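Home Archive Reading List Contact

Switching to one notebook

I gave up on the planner in April. I had been using three systems: the planner, a notes app on my phone, and a stack of index cards that lived in my coat. Things got written down in all of them and then I couldn't find any of it.

Ngozi Bassey has kept one notebook at a time for as long as I've known her, so I asked how she does it. She numbers the pages, leaves the first two blank for an index, and writes everything else in order. Grocery lists sit next to meeting notes. When a page has something she'll want again, she adds it to the index. Most pages never make it in.

I bought a plain lined notebook and did the same. The first week was messy. I kept wanting to save a section for work and a section for the house, and I had to stop myself. By the end of the month I had used 20 pages and could find anything in them in a few seconds.

Some things I changed. I don't copy unfinished tasks forward every day like Ngozi does. I do it when I turn to a new page and only if I still care. I also quit writing in ink, as I cross out too much. Pencil is fine, and for anything with a deadline I put a colored mark in the margin. Crayon works better for this than highlighter, which bled through the paper I have.

The phone app is still there for phone numbers and for lists I share with Masanobu. He won't read my handwriting and I don't blame him. The index cards are in a drawer.

I lost the notebook once, for an afternoon, under the passenger seat. That was the one time I missed having a backup. I've started taking pictures of the index pages when I fill a line or two, and that seems like enough.

Next month I'll try a smaller size. The current one doesn't fit in my coat. 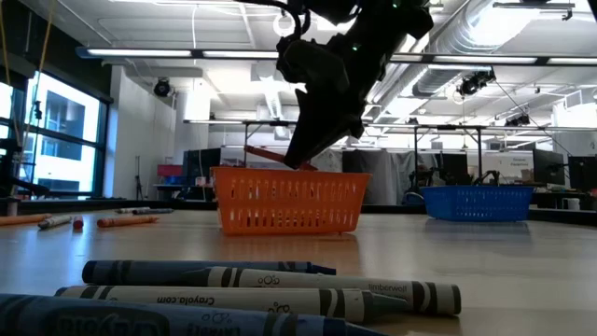 Crayon over the orange basket, with the blue one farther back.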